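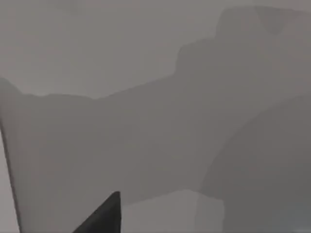 ## Ticket 127: gray close-up view lags behind the arm on the visitor screen (Gratwood open day)

**Product:** Prusix simulator, demo license
**Site:** Gratwood, main hall, station by the coat racks
**Reported by:** Plondent outreach desk
**Related:** ticket 104 (closed last spring, joystick drift)
**Status:** resolved, with one small item left open at the end

### What we were trying to do

Hello again, and thank you for picking this up so quickly. I know the weeks before an open day are busy for you too, so I'll try to put everything in one place, and I apologize in advance if I put in too much of it.

We are running the same simulated arm demo we ran in the spring. Visitors come through in groups of 16, one person takes the joystick, and everyone else watches on the big screen while the arm feels its way in among the blocks and the rounded shapes. We show the plain gray close-up with the black gripper finger poking up from the bottom, a little left of center. People like it far more than the fancy colored overview (I was surprised by this in the spring and I've stopped being surprised now). Children especially lean right in and tell the driver which way to go.

The trouble is that on the big screen the close-up falls behind. The driver moves the stick, the colored overview on the small monitor responds straight away, and the close-up follows later. At first the gap is hardly worth mentioning. By the time a group is ready to move on it is long enough that the driver has already overshot, gone back, and given up, and the big screen is still happily showing the first move. Our rehearsal driver said it was like talking to a relative overseas on an old phone line.

### Setup

- One demo computer with 16 GB of memory, the same one as in the spring
- Small monitor for the driver, big screen for the visitors, both plugged into the demo computer
- Bouzid joystick, wired, the replacement we got after ticket 104
- Prusix updated the evening before the first rehearsal (I know, I know)
- No network needed for the demo, but the computer was on the hall Wi-Fi because we'd used it for the update

### Log

**Rehearsal, morning, 9:20.** Started the demo from cold. Close-up and overview together, no complaints. I let a colleague drive and went to sort out the chairs.

**9:50.** Came back to find the close-up clearly late. Restarted the demo without restarting the computer. Good again at once, and we all felt rather pleased with ourselves.

**10:25.** Late again. I had hoped the restart had cleared it for good, but it only seems to set the gap back to zero. It then grows again at its own pace.

**10:40.** Swapped the joystick for the old one with the drift, in case the new Bouzid was flooding the program with signals. Same lag, plus drift. Put the new one back with some relief.

**11:05.** Turned off the Wi-Fi. I was quite sure this would be it. It made no difference that any of us could see, although I have left it off anyway and would do so again.

**11:30.** Unplugged the big screen and dragged the close-up onto the small monitor. Left it running through lunch with someone nudging the stick now and then between bites of sandwich. Still in step when we sat down properly again at 1:00. So the view itself can keep up, and the trouble only comes along when the big screen is in the picture.

**1:15 p.m.** Tried a different cable to the big screen, borrowed from the lecture room. Lag came back on the same sort of schedule. Returned the cable.

**1:40 p.m.** Wrote to you with all of the above, slightly less tidily.

### Your reply (copied in so the log is complete)

> Thanks for the thorough notes, they save us both a lot of time. The part about the small monitor is the useful bit. After the update, Prusix draws each view at the refresh setting of whichever screen it is on. If the two screens are set differently, the view on the slower one can store up pictures it hasn't shown yet, and the pile gets bigger the longer it runs. Please check three things in this order and tell us where it stops:
>
> 1. In the computer's display settings, look at the refresh setting for each screen and make them match. Use the lower one if they can't both go higher.
> 2. In Prusix, open View, then Close-up, and turn on "Skip late frames." The update switches it off.
> 3. Close the demo completely and start it again. The second setting is only read at startup.
>
> Please don't reinstall the older version yet. Your saved scene was converted by the update and the old version may not open it.

### Log, continued

**2:30 p.m.** Step one done. The two screens were indeed set differently, and I suspect they always have been. Matched them at the lower setting. Ran the demo for a while and the lag was slower to build up, but it was still building.

**3:10 p.m.** Step two. It took me longer than I care to admit to find "Skip late frames," which sits under a little arrow I had taken for decoration. It was off, as you said. Switched it on and carried on driving without restarting, having skimmed straight past your step three. No change, naturally.

**3:25 p.m.** Read your message again, slowly, with tea. Closed the demo completely, opened it again, and began a long run.

**4:30 p.m.** Still in step. We took turns at the stick and tried to provoke it with fast circles, sudden stops and a good deal of bumping into the big curved object. The close-up now drops the odd picture when the movement is very quick, and you can catch a tiny hop in the gripper finger if you're looking for it. None of our rehearsal audience noticed until I pointed it out, and then of course they noticed it every time. I should learn to keep quiet.

**Open day, first group, 10:00 a.m.** Fine all the way through. A lady in the second row asked why the view was all in gray, and we had a lovely chat about shapes and distances that made us late for the next group.

**Open day, lunch.** Restarted the demo out of caution. I don't think it needed it.

**Open day, 4:00 p.m.** Last group gone, close-up still following the stick. The only fault all day was ours, when somebody's coat pulled the joystick plug out. Plugged it back in and the arm carried on.

### Cause, as we understand it

Two screens with different refresh settings, together with "Skip late frames" having been switched off by the update. Please correct me if I've got that muddled, as I'd like to put it on the laminated card we keep with the demo computer, and I only want to laminate it once.

### Note for the next person at Gratwood

Match the screens before you open Prusix. Check the setting under the little arrow, then close the demo and open it again even if everything looks right. Give it a run of at least an hour with the big screen connected, because five minutes will tell you nothing at all. And if you feel like updating the evening before, please go home instead.

### Still open

"Skip late frames" doesn't seem to be saved along with our scene. When I opened the same scene on the spare laptop, the setting was off again. It's easy enough to switch on by hand, so there's no hurry, but if it could travel with the scene file I would be very grateful. We take the demo over to the Plondent library in December, and it will be a different crew setting it up.

Happy for you to close the main part of this ticket. Thank you again for your patience, and for putting the steps in order. I've promised to follow them in order next time.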